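A Skeptic in the Robot Club

Ilham Chong had been advising the student robotics club at Flovham for two years before she let anyone use the word "learning" in a funding request. She let it through this spring, and she is still not sure she should have.

"I read the draft and it said the arm would learn to make coffee," she says. "I asked which part of making coffee. They went quiet, and then somebody said, well, picking things up. So I made them write picking things up."

The project is called Jugah. It has 15 student members on paper, of whom Chong says she could name the ones who come. The idea is simple enough to explain to a parent at an open house. A person puts on a glove fitted with sensors and does ordinary kitchen jobs by hand, the movements are recorded, and the recordings are used to train a two-fingered arm the club calls Surkow. Last July the arm was supposed to lift a milk pitcher and set it down in front of an audience.

"It lifted it," Chong says. She does not go on until asked. "It lifted it on the fourth try. The video on the club page starts at the fourth try. I have asked them twice to put the other three back."

I came expecting an adviser who would sell me the club, and I told her so. She laughed at that. Her own background is in machine repair, and she came to teaching at 41 with a low opinion of demonstrations. What she objects to most is how fast a small result gets a big name. The club's entry in the Trullari student contest took fifth place out of 18 teams, and by the following week there was a poster in the hallway about the future of work.

"The future of work," she says. "We had a bottle. We could pick up one bottle, standing up, in good light. Turn it sideways and we were finished."

So why keep doing it? She takes her time over this one. The recording sessions, she says, are the only part she would defend to anybody. They are slow and most students find them dull. One person wears the glove, and whoever else is there keeps the log and argues about whether a take should be thrown out. A session runs until 5 in the afternoon if people don't drift off first, and they usually drift off.

"You find out you don't know how you pick up a bottle," Chong says. "You've done it all your life. Then you have to do it the same way over and over, and you can't. Some of them get really angry about it. I like that part."

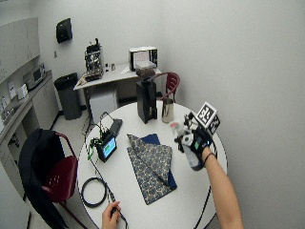
Page last changed: July, by the club web editor

On the afternoon I visited, the talk was all about the marker, the black-and-white patterned cube that rides on the back of the glove. Chong's complaint is that students trust it too much. If the pattern can't be read, the software fills in a position of its own, and a take that looks fine on the screen may be partly guesswork. She wants every one of those takes marked. The students would like to mark the bad ones and move on.

"They tell me it averages out," she says. "Maybe. Show me. I've been asking since the winter and nobody has shown me."

She is no easier on her own side of it. There is no written test that says when Jugah has succeeded, and she admits she should have insisted on one at the start. She has also never settled whether a student who mostly wears the glove is learning any engineering - she thinks a few are, and that one or two are being used as a free pair of hands.

The club will enter Trullari again. I asked whether the arm would be making coffee by then.

"No," Chong says. "It might pick up the bottle sideways. If it does, I'll come to the contest and I'll clap. But I want to see the first try."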